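Re: [wallcover] Matching a large drop repeat into inside corners
Posted by Urho Pesonen, January
4 min read

Henrike, I'll answer below your text, since the questions came in a usable order.

> I have three panels to cover in a fruit print with a big repeat. Back wall
> and two returns, butting into metal corner posts. The supplier calls it a
> half drop and I have never hung one on anything smaller than a bedroom.
> Do I start in the left corner and run around, or from the middle of the
> back wall? Second thing: does the pattern have to carry through the corner
> if there is a post in between? Third: what floor covering can go with a
> print that busy? I also want a small shelf in there and I am worried it
> will disappear.

Start from the middle of the back wall. On a full room you can run around from one corner and bury the mismatch over a door. With three panels there is no door. The back wall is what people look at first, so give it the clean layout and let both returns take whatever is left over.

Strike a plumb line at the center and decide whether a seam or a motif sits on it. With large fruit I prefer neither. Put the line a little to one side of a big motif, so that no single berry becomes the bull's-eye of the panel. Dry-lay the first two drops on the floor before you cut anything. The Plinder stock I use has a vertical repeat of 87 cm, and on a short panel that means you get one full repeat and part of another. Shift the sheet up or down until the part you lose at the top is the part you care about least. Stems and leaves can be cut through without much harm. A berry cut across the middle looks like a mistake from any distance.

On the corner: a post breaks the line of sight enough that an exact match is wasted labor. What still matters is height. If a large berry ends near the post on the back wall, avoid having a second large one start at the same height on the return. The two read as one swollen fruit with a bar through it. Offset the return by a quarter of the repeat and check again. Small fill motifs, flowers and so on, can fall where they like.

Bring the paper 19 mm past the inside edge of the panel so it tucks behind the post, then trim with the post off. If the posts are already fixed, trim against a broad knife and change the blade every cut. Bare aluminum will take the edge off a snap blade very fast, and a dull blade drags the ink layer and leaves a white line along the post. I keep a pack of 100 blades and have never thought it excessive.

Paste: Vainio ready-mixed, applied to the panel and left to go tacky. Pasting the sheet makes it expand, and on a large repeat the expansion is enough to throw your second seam. Book nothing. Roll from the center out with a short-nap roller and leave the seams until last.

> Third: what floor covering can go with a print that busy?

A second pattern is fine if two conditions are met. The scale of the motif should be clearly smaller than the wall, and the contrast should be low. Ferns or small flower heads in grey and beige will sit under a red-and-pink wall without arguing with it. I would stay away from anything with pink in it. You will never match the wall ground, and a near miss is more obvious than a different color altogether. Checks and stripes are trouble for another reason: they show any panel that is out of square, and in my experience one of them always is.

Lay the floor after the walls. Cut it full, let it relax overnight, and trim to the panel foot. Trullis sells a narrow cove strip for this joint, but I leave it off. A straight cut against a straight panel needs no strip.

> I also want a small shelf in there and I am worried it will disappear.

It won't if you leave it pale. Light wood with a plain finish holds its outline against a saturated print. Painting it white is the usual suggestion, and on your paper I would resist it, as the flowers are also white and the shelf starts to join in with them. Two tiers is plenty. Rounded sides are a small help against so many curved shapes behind. Stand it against the back wall and do not fix it until the paste has cured, or you will trap moisture behind the lower board.

For what goes on it, one dark object does more than several bright ones. A dark blue book cover leaned on the upper tier gives the eye somewhere to stop. Keep red things off it.

One point you did not ask about. Order all the rolls from the same batch and check the number on every label before opening. I once had two rolls from Flornham with the same batch number and a visible difference in the pink, so I now unroll a meter of each and put them side by side under daylight. Reverse-hanging alternate drops is no use with this kind of print, as the stems all end up pointing the wrong way.

Send the panel widths and I can work out the drops.

Urho

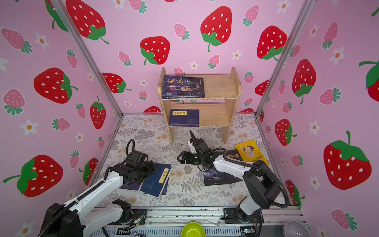

Strawberry print on three walls, fern-pattern floor, two-tier shelf at the back.

Last updated: January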